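24 December 2024

Late, tired, writing this fast before I forget it all. Laundry day and robot talk in the same day, so naturally I've got opinions.

Folding on the bed, bamboo mat and pink sheet, yellow fingers at it: 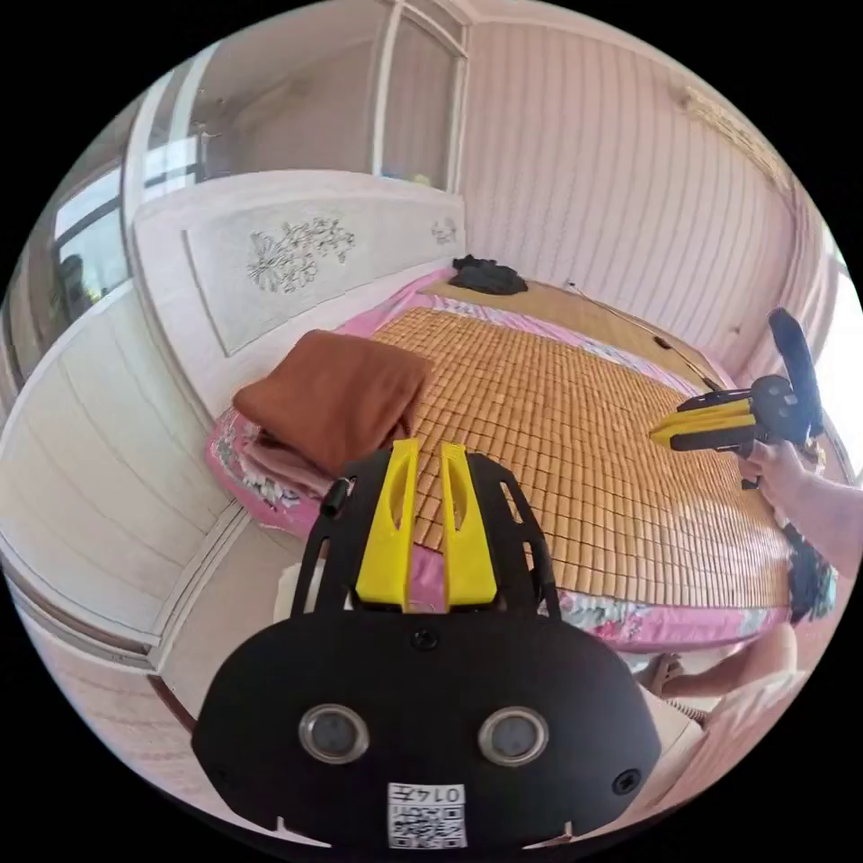
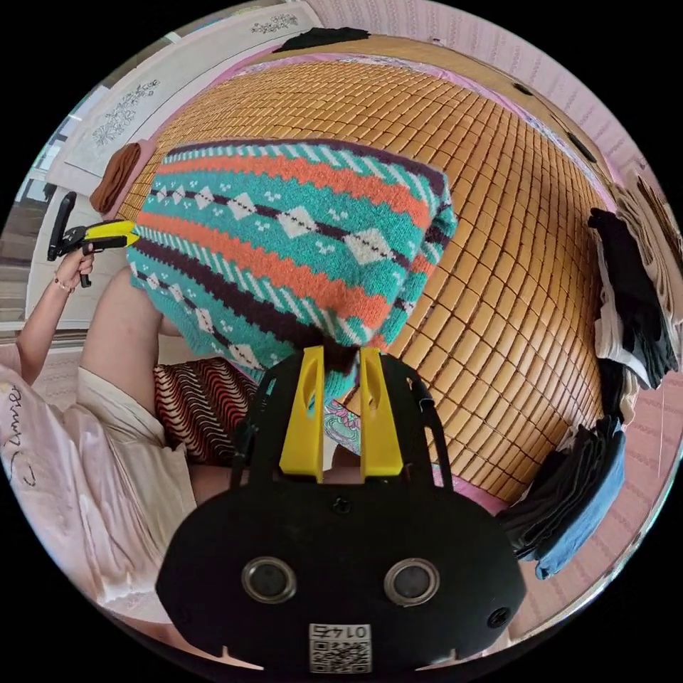
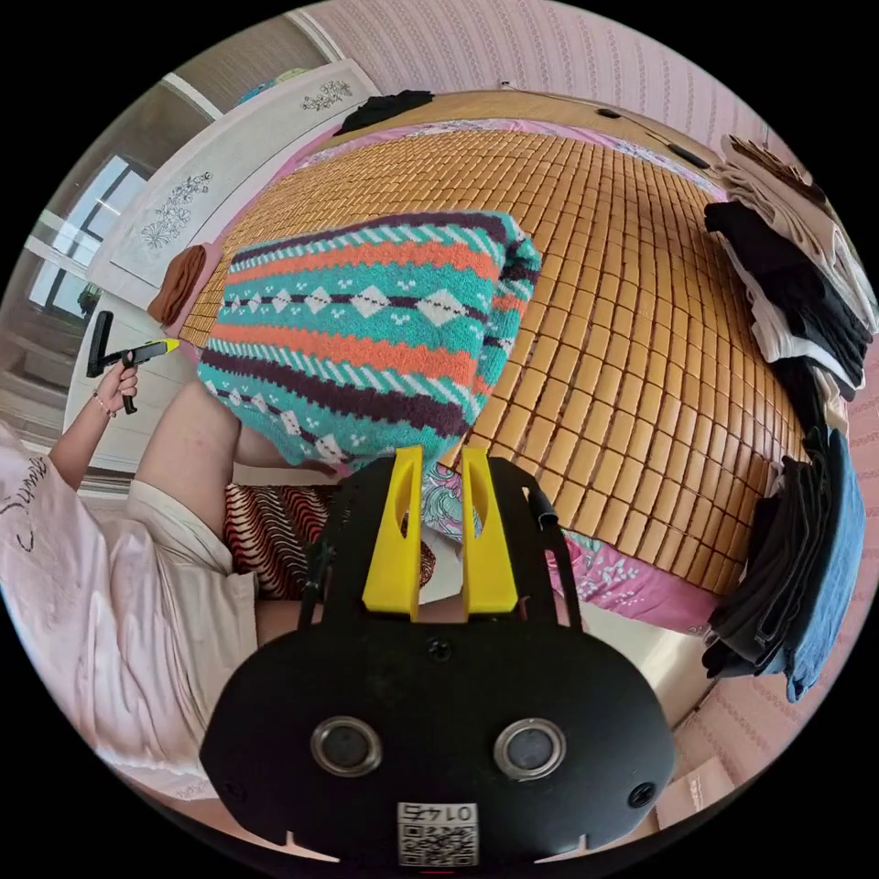
Can they do it yet

No. Well — sort of. Depends what you call folding.

Read the Flendness piece again over breakfast. They say 370 shirts in a row, no help. Fine. Shirts. All the same shirt probably, flat on a table, good light. Give it the knit with the orange and teal bands, that thick lumpy thing, and then tell me. It bunches. Where is the bottom edge? I have to hunt for it myself half the time and I have had hands all my life.

Pinching is the easy part I think. Two fingers, grab the hem, up. Its the next bit — knowing how the rest of it will fall. A towel falls like a towel. A sweater does whatever it wants. Jeans are somewhere in between, stiff, at least they stay put once you stack them.

Traswood wants 500 a month for their folding machine and you still have to clip every piece in by hand. So who is doing the chore? Laughed out loud at that one. Adams is better on paper, 5 minutes per item. Five! A load of 31 things and thats my whole evening, with me standing there watching.

Back in November I'd have said ten years. Now I'd say less for towels and pillow cases, same for knits, and never for finding the other sock. Shop floor will get it first, boxes and bins, stuff that keeps its shape. Pevau already has the sorting one going, supposedly.

Would I buy one? If it did sheets. Just the sheets, I hate the corners so much.

Still need to wrap two presents and teh tape is gone again. Kitchen drawer maybe. Put the brown blanket away tomorrow. Bed.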